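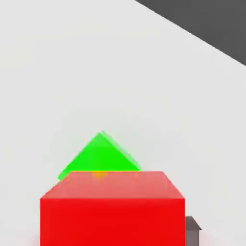

Most claims about household robots rest on blocks. A controller is trained in simulation to pick up a cube and put it somewhere else, the success rate passes some threshold, and a press release mentions laundry. I think the blocks are a sound test and the laundry is a poor inference.

A cube is rigid, has flat parallel faces and looks much the same from every side. A pyramid is already worse: the sides slope, so two parallel fingers closing near the apex tend to slide off. Put one shape behind another and the controller must plan around what it can't see. These are real difficulties, and a simulator lets you repeat them thousands of times for the price of electricity.

Chores add things the simulator mostly leaves out. When Stuvance moved its bin-sorting policy to the packing bench at Gredholm in April, it had done 2440 simulated picks with few failures. On the bench it managed 80 clean picks out of 119, and most of the misses were soft bags. Friction was wrong, the bags sagged, and labels caught on the fingertips. A tea towel would be harder still. 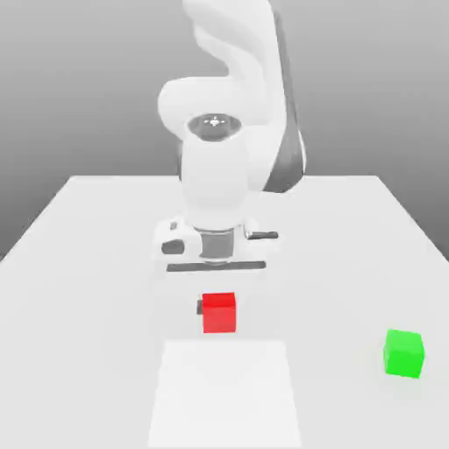 Dalal Dabbas disagrees, and wrote to say that the bench trial ran on the first build, with no randomised friction, and that judging the method by it is like judging a van by its first gearbox.

I accept the point about friction. Sagging is another matter — the model had no soft bodies at all, and adding them slows each run badly. Until that cost falls, I would buy a machine to move boxes and go on folding the towels by hand.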